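Teaching Two Arms to Write on a Whiteboard and Then Clean Up After Themselves

Final project report, Introduction to Robot Manipulation
Author: Tumelo Le Roux
Project name: Skekine

The assignment was to pick a household or office task and get our two-arm station to do it. I picked the whiteboard. The plan was that one arm would make a mark with a marker, the other would pick up the eraser and remove it, and I would sit nearby looking employable. The proposal took an evening. The rest took until April.

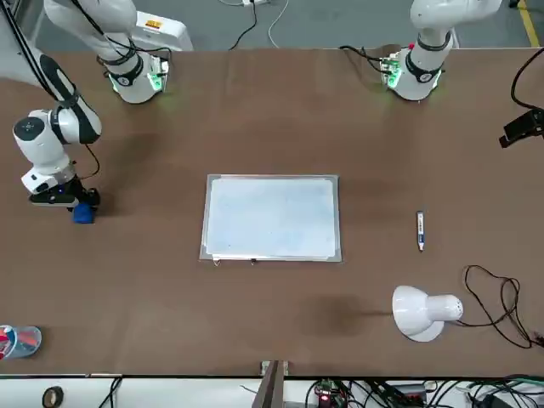
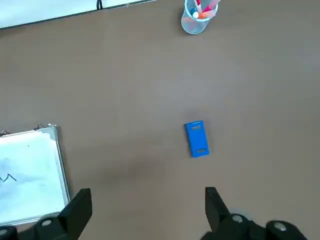
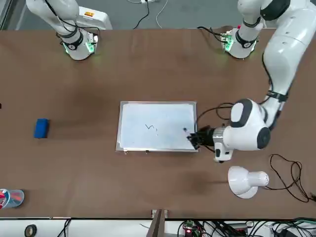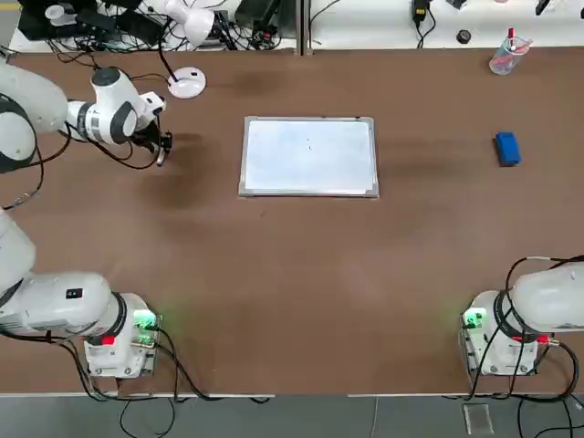
Figure 1. The work table with the whiteboard, from four viewpoints. The second is the wrist view; in the third, the left arm has the marker on the board.

1. Why a whiteboard

My first proposal was folding a T-shirt. The lab instructor read it and asked whether I had any other classes this term. A whiteboard is flat and stays put if you ask it nicely, and the result can be judged by anyone who has been to school. It also has contact in it, so I had to deal with how hard the tool is being pressed. That was worth more points on the rubric.

2. Method

I recorded demonstrations by driving both arms by hand through the leader controls, then trained a policy on the recordings. Training ran on the shared lab computer, which is named Radebe and is usually busy with somebody else's homework. I kept 61 demonstrations. I made more than that, but several of them mostly demonstrated me dropping the marker.

The software that logs the arms and the cameras is a package from an earlier class, called Pendex. It works well as long as you start the programs in the right order. The right order is written on a sticky note, and I have now copied it into the appendix.

Each run begins with the board flat on the table and the marker and eraser set down beside it. The arm doing the writing picks up the marker, goes to the board and draws a short stroke. I had hoped for a letter. What I got in the early weeks was a zigzag that a generous person could read as an N. I am a generous person, so I wrote down N.

3. Things that went wrong

Dots. The marker would touch down and leave a speck, then lift off again as if it had changed its mind. I blamed the policy for a week. The fault was in my demonstrations, where I had been tapping the board to check the height before each stroke. The arm learned this very faithfully. I rerecorded those runs without the tapping.

Pressure. Too little and the eraser floats over the ink. Too much and the board slides away across the table with the arm in pursuit. I ended up lowering the stiffness in the vertical direction only.

Smudges. The board never came fully clean between sessions, and the policy would sometimes try to erase old ghosting. Wiping the board properly by hand before each session helped, although it did raise the question of who was automating whom.

4. Results

The final model was trained for 3,333 steps. That number has no significance. It was where the loss had flattened out when my turn on the machine ended.

Picking up the eraser became the most dependable part of the task. Picking up the marker was worse: it rolls, and it is thin, and the fingers had to come down almost exactly over it. Writing was fine if you did not need to read it. Erasing worked best on strokes near the middle of the board and got careless toward the corners, much like erasing by people.

5. If I had another semester

I would record more starting positions, fix the board down, and write a real check for whether the ink is gone. At the moment the check is me leaning over and squinting. The next group is welcome to the recordings, which are in the class folder under Skekine, along with the sticky note.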